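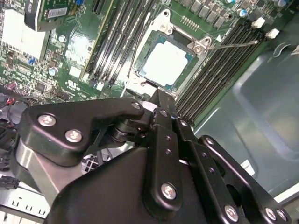

Oi-ling Chang told us in the second interview that she had never been taught how to seat a processor, only how to recognise one that had been seated badly. She placed the difficulty in the few moments before the lever is closed, when the part lies in the socket and nothing yet holds it. Her remark is taken up in this section, which deals with the socket stage of board servicing as it is carried out in the Careo workshop.

Figure 3. An open processor socket on a motherboard mounted in its chassis. The retention plate is lifted and the processor rests inside the metal surround, with banks of memory slots on both sides.

4.2 Work at the socket

The workshop receives office computers and small servers for repair or for breaking into parts. Boards are normally left in the chassis during processor work. Removal was preferred under the earlier written procedure, but the staff had largely given it up by the time of our first visit, as it required every cable to be released and later traced back. The cost of leaving the board in place is restricted access. The chassis wall limits the angle of approach on one side, and memory slots close to the socket leave little space for the fingers (Figure 3).

We observed 20 processor exchanges. In 16 of them the worker paused after lowering the processor and looked at it again from a second position before touching the lever. The pause does not appear in the written procedure. Asked about it, Feng-yi Liu described it as checking that the part "sits flat and stays quiet". Sunee Siriwan used no particular term and was at first unaware that she did it.

Orientation was checked mainly against the printed or moulded marks near the corner of the socket. Such marks are small, and glare from the bench lamp could hide them altogether. Workers dealt with this by moving the lamp or by tilting the chassis on its foam block. In two exchanges the processor was lifted out and set down again before closing. Neither case led to visible damage to the contacts.

Closing the lever called for more force than new staff expected. Shuk-fan Lo, who joined the workshop in September, stopped halfway on her first attempt and asked whether something was wrong. Experienced colleagues did not regard force in itself as a warning. They attended to whether the resistance rose evenly, and would open the socket again if it did not.

Loose cables were a further concern. The procedure asks for them to be tied back before the socket is opened, yet the ties were often left until the cover was about to be refitted. Chun-yin Leung considered this acceptable where the cables lay well away from the socket, and the workshop has since changed the wording to allow it. The revised sheet also gives the second look a line of its own, placed directly before the instruction to close the lever. Memory work, which follows once the socket is closed, is treated in Section 4.3.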